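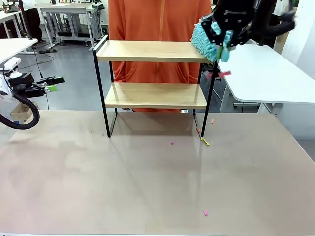
Reading time: 2 minutes

3.2 Wiping the shelf unit

Figure 1. The two-tier unit during a pass over the right end of the upper shelf with the chenille pad.

The shelf task uses a small two-tier unit with light wooden shelves on a thin black metal frame, placed near the back center of a beige tabletop (Figure 1). A short metal rail rises slightly above the left end of the upper shelf. This makes the two ends of that shelf different cleaning problems. On the right, a pad can travel past the edge and carry loose matter with it. On the left, matter collects against the foot of the rail and has to be drawn back toward the middle.

The pad is turquoise chenille with finger-like microfiber tufts. In pilot work by Quang Diệp, flat cloths tended to push larger crumbs ahead of them, while the tufts let crumbs settle between the strands - an advantage on the open surface, less so along edges, where trapped crumbs were sometimes released again. Small pieces that leave the shelf at the right end, such as the pink fragment in Figure 1, are scored as displaced and are not counted as removed.

Each of the 144 trials began with the upper shelf soiled according to the Ludberg protocol and ended after 30 seconds of wiping. The lower shelf was treated as a catch surface and inspected separately. We did not clean the tabletop between trials within a block, so faint smudges and small debris remain on it. Residue there was excluded from the score, as its origin could not be assigned to a single trial.

Two raters, Lụa Lưu and Saqib Mohmand, scored the upper shelf independently in three zones: left end, middle and right end. Where their scores differed, the lower removal score was kept. Pads were replaced at the start of each block and were not washed for reuse. The effect of pad loading within a block is taken up in Section 4.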